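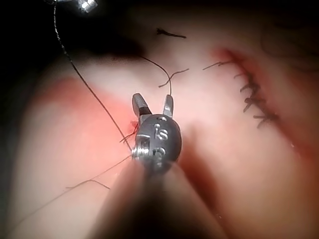 Black thread, open jaws, and more strands than I'd like.

Ristovley Suturing Board > Technique > Thread management

slipknot_sig
Posts: 708
Wednesday, February 2, 2022
Where do you all park your long end? I'm doing plain interrupted stitches, black braided, and I spend more time looking for thread than tying it. I cut my lengths at 18 cm because Gudrun Lenz told our January group to, and she is not a person you ask twice. By the second throw I have a strand going off to the left, another looping over the top, and no strong feelings about which one has the needle on it.

janssen_t
18 is too long for singles. Cut shorter, problem gone. Next thread please.

Prolari
Shorter is fine until you botch one and have to start over with a stub. I'd keep the 18 and fix where you lay it. Long end goes away from you, flat, straight, before you touch the short end. Every time, even when you're feeling clever.

slipknot_sig
I'm rarely feeling clever. Does the side matter?

Prolari
Pick one and stay married to it.

janssen_t
Or cut it shorter.

Jonda5
Going to disagree with both of you. Your thread is probably fine and your needle is the problem. People pull through, let go wherever the needle happens to be, then chase the loop it leaves. Park the needle first. Then the loop is a small arc you can see, and you can wrap off it without fishing. I learned this from Sieglinde Steinbach, who used to snip your thread if she saw you drag it across the wound. Very calming atmosphere.

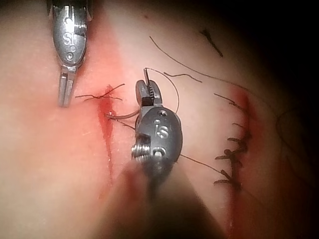

The other thing is tails. Leave them short, all the same length, and trim as you go. If you save the trimming for the end you get a hedge, and somewhere in the hedge is the strand you're working with. I did 36 in one sitting that way and cut the wrong one twice.

slipknot_sig
Twice out of 36 is better than my average. Trying the needle thing tonight.

knotmyjob
Trimming as you go is terrible advice for a beginner. You put the scissors down, you pick the scissors up, you lose your rhythm. Do 5, trim 5.

Jonda5
If your rhythm can't survive a pair of scissors I don't know what to tell you.

janssen_t
You know what leaves less to trim?

Prolari
Don't.

slipknot_sig
Update – parked the needle, laid the long end left, trimmed each one. It went better. The top stitch is still ugly, but it's ugly on purpose now. Also I cut my lengths a bit shorter, and I'd appreciate it if janssen_t could be normal about that.

janssen_t
No.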